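About Us: Open Day at the Dreltgate Center

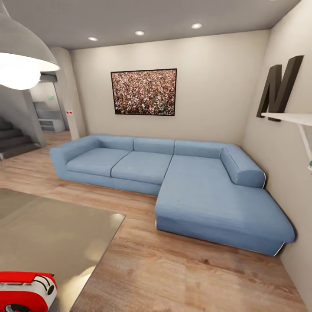 The living room in our simulated apartment, with the sectional sofa and glass table.

The Dreltgate Center for Household Robotics is a teaching and research school located in Sonivmont. We prepare students to design, program and test robots that work in ordinary homes. Our students come from many backgrounds, and most of them had never written a line of code for a machine before their first term.

Each January the Center opens its doors to the public. Families, teachers, local employers and future students are invited to spend an afternoon in our teaching rooms, meet the staff and follow a full practice session from start to finish. At the most recent open day we were pleased to receive 397 guests, and we thank the people of Sonivmont for their continued interest in our work.

What Visitors See

The afternoon begins at 1:00 p.m. in the main lecture room with a welcome from our director, Blažena Brabec. Guests are then divided into groups of no more than 30 and taken to the simulation room, where student teams present their work on a large screen.

Most early training at Dreltgate takes place in simulated rooms. The living room shown on this page belongs to Lirnureck, the set of virtual homes used in all of our first-year courses. A student plans a route across the wooden floor, runs it, reviews the result and tries again. Large pieces of furniture such as the blue sofa teach students how much space a machine needs when it turns. The glass table top is used in lessons on surfaces that reflect light or let it pass through, a subject that takes up two full weeks of the first term.

Visitors are welcome to ask for changes during the demonstration. A guest may choose a new starting point or request that the robot come back by another way. The student at the controls explains each decision as the run proceeds. Some runs end early, and the team then goes through the record with the group to find the point at which the plan went wrong.

The second part of the visit is held in the workshop. Mobile robots carry out short tasks on a marked floor, and staff explain how a plan made in simulation is checked before it is loaded onto a physical machine. Children are welcome in the workshop when accompanied by an adult. We ask all guests to remain behind the yellow line while a machine is in motion.

Our History and Staff

The Center began as an evening course taught in the former Rusnák furniture works, which remains our home today. The old showroom is now the lecture room, and the loading hall houses the workshop. More than 449 students have completed our certificate program, and many return on open day to speak with visitors about their present work.

Blažena Brabec has led the Center since the evening course became a full program. Silvia Slanina heads the simulation group and is responsible for the upkeep of Lirnureck. She also trains the student guides, who rehearse their presentations with her during the fall term.

"We want guests to see the ordinary working day," Ms. Slanina has written in the guide to the program. "A run that stops halfway across the room is part of that day, and students should be able to talk about it calmly."

Arranging a Visit

Schools and community groups that cannot attend the open day may request a separate demonstration during term. These visits last 90 minutes and include the simulation room and, when the teaching schedule allows, the workshop. Requests should be made in writing to the Center office and should state the size of the group, the ages of those attending and any access needs. The simulation room and lecture room are on the ground floor. Parking is available behind the building, and the entrance is on the courtyard side.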